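Section 4. Folding table — towels and tops

Before you start

Wipe the table. Plain water, then a dry cloth. No polish, it comes off on greys and you won't see it till the thing is on a shelf upstairs.

1. Take one piece from the basket. One.
2. Shake it out away from the table.
3. Find the two top corners. For towels, any short side will do.
4. Hold at both corners and stretch sideways until the top edge is straight.

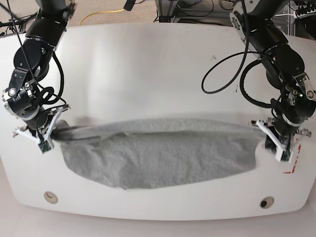
Faltimholm Linen Room — Day Team

5. Lower the bottom edge first, then let the corners down. Don't drop it.
6. Smooth from the middle outwards with flat hands.
7. Fold in half, long edges together, then in thirds. Label side in.

Note: hand towels same method, halves only. Bath sheets go to the big table, see Section 6.

Caution: keep drinks off the table. This includes lids.

When it won't lie flat
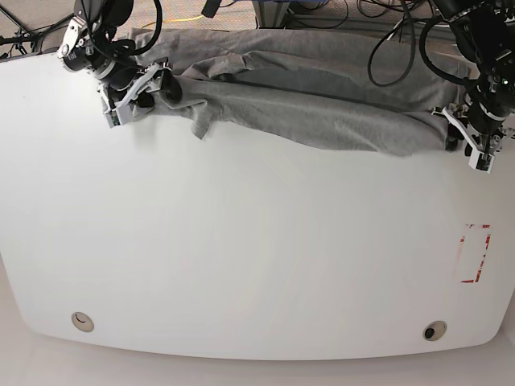 Creases mostly come from leaving things too long in the drum. Get them out within 14 minutes of the buzzer. If you're late, don't press down on the ridges, it sets them. A grey piece with long diagonal creases and a crumpled flap drooping near the left wants opening out before any folding: free the flap, bring the lower edge level, then pull gently on both ends. Still bad after two goes, put it in the Skarora bag for steaming and move on.

T-shirts

8. Bunched shirts: look for the thick rolled bit first. Could be a sleeve, could be the hem. Unroll it before you pull anythign else.

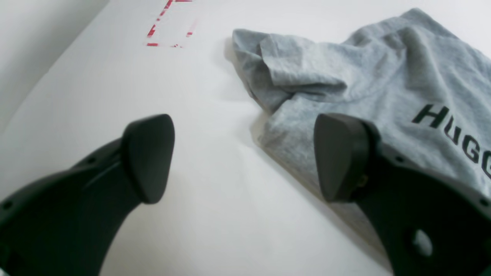

Thenmozhi Pisharody

9. Lay face down, collar away from you. Sleeves in, sides in, bottom up to the collar.
10. Light greys on their own pile. They get mixed with the whites and then Edith has to sort teh lot.

Note: stop the pile when it starts to lean. Shelf 83 for shirts, towels underneath.

Missing labels — ring 1378 and leave the item on the side, unfolded.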